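Brotdose richtig öffnen und das Essen auf zwei Teller verteilen

Von Ronja Ljungberg

Eine Brotdose mit Henkel und Schnappverschluss geht leicht auf, wenn man an der richtigen Stelle ansetzt. Zieht man am Deckelrand, verbiegt er sich mit der Zeit und schließt nicht mehr dicht.

Was Sie brauchen: die Dose, 2 flache Teller mit Rand und eine Unterlage. Packpapier reicht. Wer mit Kindern übt, klebt mit blauem Klebeband ein Raster darauf, dann hat jedes Teil seinen festen Platz.

1. Die Dose in die Mitte stellen, die Teller daneben.
2. Den Henkel nach unten klappen. Liegt er über dem Deckel, geht dieser nur halb auf.
3. Den Verschluss suchen. Bei vielen Dosen hat er eine andere Farbe als der Deckel.

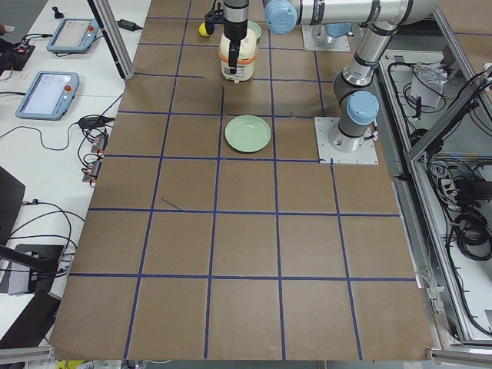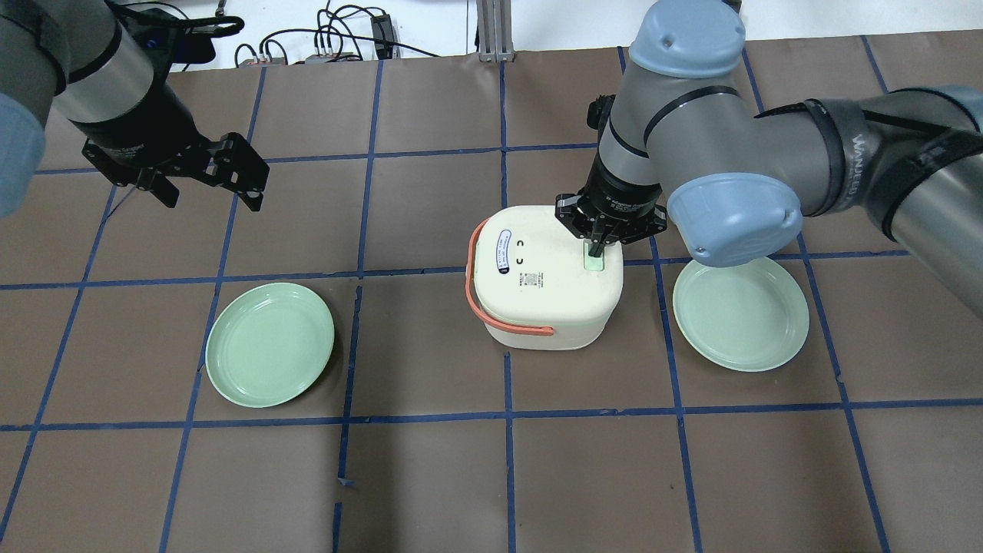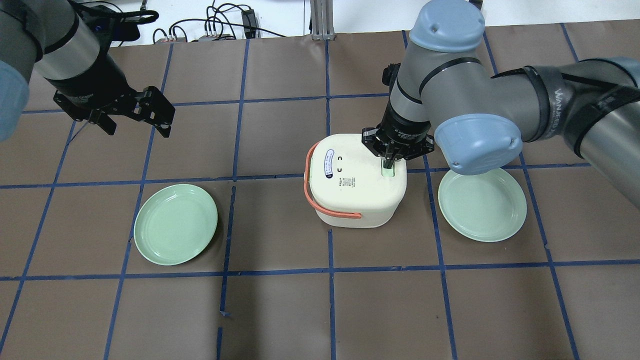
Zweites und drittes Bild: Angesetzt wird am hellgrünen Verschluss, der Henkel hängt seitlich herunter.

4. Den Verschluss lösen und die Dose dabei festhalten. Klemmt er, leicht auf den Deckel drücken und noch einmal versuchen.
5. Den Deckel langsam anheben und mit der Innenseite nach oben ablegen.
6. Zuerst die trockenen Sachen herausnehmen, also Brot und Kekse, danach Obst und Gemüse. Weiches Obst kommt auf einen eigenen Teller.
7. Krümel aus der Rille im Deckel wischen, bevor die Dose wieder zugemacht wird.

Zum Spülen die Dichtung herausnehmen, falls eine vorhanden ist, und alles offen trocknen lassen. Aufkleber auf dem Deckel halten länger, wenn man ihn von Hand spült.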